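3. System Under Evaluation

3.1 Hardware and supplied software

The Kestaver kit is sold by Gusside as a bench-mounted package for collecting and replaying two-arm manipulation tasks. The version evaluated in this study was purchased at list price and installed without help from the vendor. It ships with two arms, parallel-jaw grippers, a slotted aluminum frame, and a license for Vivura, the recording and training software. A handheld gripper can be added as an option and was included in our order.

Assembly followed the printed manual, revision 2. The only departure concerned the cable routing for the left arm, where the supplied ties did not leave enough slack for full wrist rotation. We removed one tie and left the cable free. This change was kept for all trials reported in Section 4.

3.2 Sorting task

The footwear task was taken from the set defined by Quintana for low-cost arms. Two pairs of slide sandals, one pink and one black, are placed on the tabletop, and the arms must move them into an open basket. Either arm may be used for any sandal. A trial is scored as complete when all four sandals rest inside the basket and both grippers have returned to the home position. Sandals that overhang the rim are scored as failures. 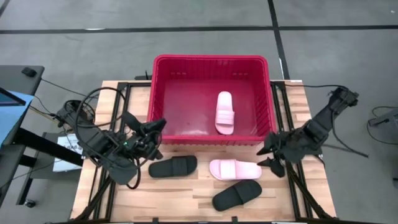

Figure 1. Footwear task on the Kestaver bench, with one pink sandal in the basket and three sandals on the tabletop.

The strap is the preferred grasp point because the sole is wider than the usable jaw opening in most orientations. Sandals lying parallel to the near side of the basket were assigned to the arm closer to the strap. Diagonal placements were left to the policy. No fixtures or markers were added to the objects.

3.3 Demonstration data

Demonstrations were recorded in two modes. In the first, the operator drove the bench arms through the Vivura interface. In the second, the operator stood and worked with the handheld gripper, and the software mapped the recorded motion to the arms afterward. Wrist views were stored in both modes at the default exposure setting. Exposure was not adjusted for the ceiling lights.

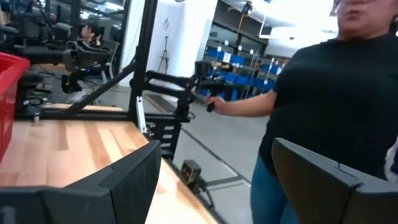 Vol. 44, No. 2, July 2022

The combined set holds 2249 demonstrations, of which 295 were rejected by the consistency check in Vivura. Rejected items were reviewed by hand and none were restored. The most frequent cause was a gap in the wrist video stream, followed by a missing gripper-width signal from the handheld unit. The vendor's release notes list the second fault as open.

Training used the default policy configuration. We did not tune the action horizon or the image crop, as the purpose of the study is to measure what a buyer obtains from the kit as delivered. Results for the tuned configuration recommended by Gusside are given separately in Appendix B.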